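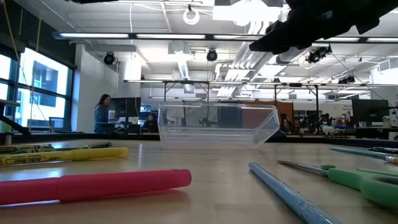
GRIPPER COMPARISON MEETING
Minutes, February
Merndale workshop, main floor. Started 10:15, ended 11:40.

1. Minutes of the last meeting
Accepted with one change. Under item 4 the spare finger set should read "ordered", not "received". It has still not arrived.

2. Desk clearing task
The task stays as it was set in January: writing tools and a pair of scissors on the light wood table, clear plastic bin near the far edge, everything to go into the bin one piece at a time. The bin starts empty. Pencils, pens, a marker, a highlighter and a crayon are all allowed, and so is the brush. The layout may be changed between runs but tools should stay to the left and right of the table, with some of them at an angle.

It was asked whether the scissors should be dropped from the set. The operators said they take the longest to line up and skew the average. Agreed to keep them and report them on a separate line.

3. Results so far
124 picks have been logged with the Kusico fingers and the tapered Tokarz fingers together. The Kusico pads hold round barrels well but are too wide to get between two pencils lying close together. The Tokarz fingers reach into tight spots and lose more pens on the way to the bin — mostly when the grip is taken near one end.

The log does not say where along the barrel each grip was taken, so the last point rests on what the operators remember. A column will be added. Old entries will not be filled in afterward.

4. The bin
The clear bin gives trouble with the depth reading. On 13 picks the arm stopped high and let go above the rim. Two views on this. One is to put tape around the rim and carry on. The other is to leave it alone, as a clear bin is a fair test and customers will have them. No decision. Both ways will be tried with the Tokarz fingers before the next meeting and the numbers brought back.

The slanted end of the bin was also raised. Long pencils tend to come to rest against it and stick up. These count as placed as long as no part touches the table.

5. Lighting
Daylight from the big window changes the overhead camera's exposure through the morning. The tube lights stay on for all runs. Runs to be compared with each other should be done at the same time of day. A blind was suggested and will be priced.

6. Controller
The Isteck controller froze 2 times during February, both times on restart after a stop. The log files have been sent to the supplier. Until there is an answer, wait for the ready message before sending the arm home.

7. Actions
Add grip position column to the log — operators
Run the taped and untaped rim trials — gripper group
Price a window blind — office
Chase the spare finger set — purchasing
Write up the scissors results separately — gripper group

8. Next meeting
March, same place, 10:15. Bring the rim trial numbers on paper.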